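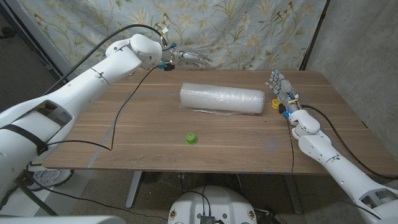

20 Aug 2025

In by half past eight. Spent the first hour on the grasp planner log from last night, which had grown so big that the viewer wouldn't open it. Cut it down with a script and found the same fault I found in January and thought I had fixed. The planner asks for a width estimate, perception hands back nothing for clear plastic, and the planner takes nothing to mean zero. So the fingers get told to close all the way before the arm has even started down. Changed it to throw an error and stop. It should have been that way from the start.

The bubble wrap is the hard one. Depth goes straight through it in places and comes back as table, and where the bubbles catch the light it comes back as noise. The segmenter does better on colour alone, but it wants to join the roll to the flat strip of film lying along its lower edge and call the lot one object. I tried raising the threshold for splitting and it cut the roll into pieces. Put it back where it was. The green cup-shaped thing and the yellow cap give no trouble at all, being small, bright and solid.

Elsie Tautahi came by mid-morning and we argued about whether to fit a cylinder to the roll or keep working from the raw points. She is for the cylinder. I said it falls over once somebody squashes the wrap, and she said so does everything else we have. Fair enough. Wrote a rough version before lunch, 137 lines with the comments. It takes the mask from the colour image, finds the long axis, and uses the known height of the table for the underside. Ran it over 86 saved views from the Stubbs set. It found a sensible axis in all but 11, and most of those had the wrap standing on end, so I won't chase them this week.

Lunch at my desk. Sandwich from the place on the corner, too much mustard.

Afternoon was all collision checking. The right hand was parked close to the yellow cap and the checker refused every plan that moved it, on the grounds that it was already in collision with the cap. The padding on the fingers is the cause. It was set generously when we were writing the Brovow demo and never brought back down. I made it a per-link value in the config and left the forearms as they were. Plans come back now, though slower than I'd like. Profiled it and nearly all the time goes on the hand meshes, which are far more detailed than they need to be. Simplified meshes are on the list for tomorrow.

The backdrop is a nuisance too - the branches and butterflies give the feature tracker plenty to hold on to, and then the cloth shifts when the door opens and the tracker decides the camera has moved. I masked out everything beyond the far edge of the table. The pose estimate settled down straight away. I don't want to leave a hand-drawn mask in the code, so I've opened a ticket to work it out from the table plane.

The cables aren't in the model at all. The left one makes a long loop down past the side of the table, and the planner knows nothing of it. Elsie wants a capsule chain. I'd sooner limit the elbow and be done. Left it undecided.

Call with Prastonton at four. They want the Trurkberg interface frozen before we send the next build. I said the width field has to change first, now that it can be missing, and they weren't pleased but agreed to have a look. Sent them the new message definition after the call.

Merged the planner fix and the padding change. Cylinder fit is on its own branch with no tests yet. Home by six, rain the whole way, forgot to buy milk.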